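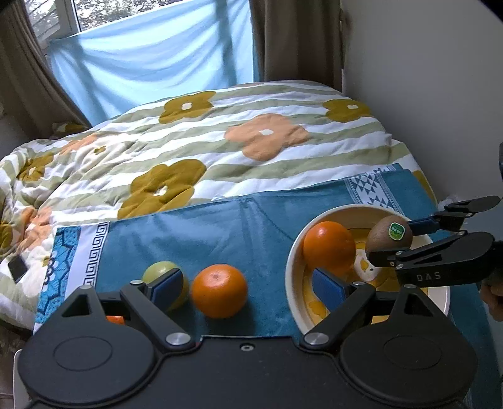
Jong-dae So bought the fruit at the market on Hattori Street because the one near the hospital charged twice as much. He carried it up four flights and put the bag on his mother's bed. The kitchen table had been sold that morning to a couple from Brostine, and the counter was stacked with plates wrapped in newspaper.

He spread the teal towel over the flowered comforter and got the white bowl down from the closet shelf. It had yellow drawings inside. She had packed it twice and he had unpacked it twice.

"Not on the bed," his mother said from the doorway.

"Where, then?"

She looked back at the kitchen and didn't answer. She went and stood by the window and straightened the blue cloth that hung across it.

She was leaving Gotau in October, after the rent was settled. His sister had a room ready for her in Clakement, 200 miles north, with its own bathroom and a view of a parking lot. The buyer for the wardrobe was coming at 10. The buyer for the bed had not called back.

"You bought kiwis," she said.

"You like kiwis."

"Your father liked them. I ate them so they wouldn't go bad."

He had not known this. For years he had brought her kiwis, every visit, and she had thanked him and put them in the bowl. He thought of all the kiwis. He started laying out the fruit on the towel, and after a while she came and sat on the edge of the bed to watch him.

"The orange goes in first," she said. "It's the heaviest."

He put the orange in.

"Now a kiwi, since we have them."

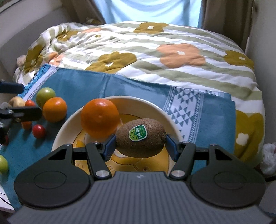 "I could take them home with me," Jong-dae said.

"No, leave them. I'll eat one on the bus."

"You'll need a spoon."

"I have a spoon. It's the only thing in that kitchen I can still find." She picked up the ginger and rubbed it with her thumb. "This is for your sister. She buys the powder."

Outside someone was trying to start a motorcycle. They both listened until it caught and went off down the hill. His mother put the ginger down and took a folded receipt out of her cardigan pocket. It was from the movers. The total was 1291, and she had underlined it in pen.

"Is that too much?" she asked.

He read it through. They had charged her for the stairs and for the wardrobe, which wasn't going. He told her so. She nodded as if she had expected it, and said she would call them herself, and he was not to call them for her.

"All right," he said.

"You shout at people on the phone."

"I don't shout."

"You shouted at the gas man."

He moved one of the mandarins a little closer to the bowl. She moved it back.

The doorbell rang. It was the man about the wardrobe, early, with his son and a length of rope. Jong-dae went out to help them turn it in the hall. It took the three of them most of half an hour, and they scraped the paint by the light switch, and the man paid in small bills and apologized for the wall.

When Jong-dae came back to the bedroom his mother had a spoon in her hand and half a kiwi in the other.

"They're sour," she said, and held the other half out to him.

He sat down beside her and ate it. Then he went to find more newspaper for the bowl.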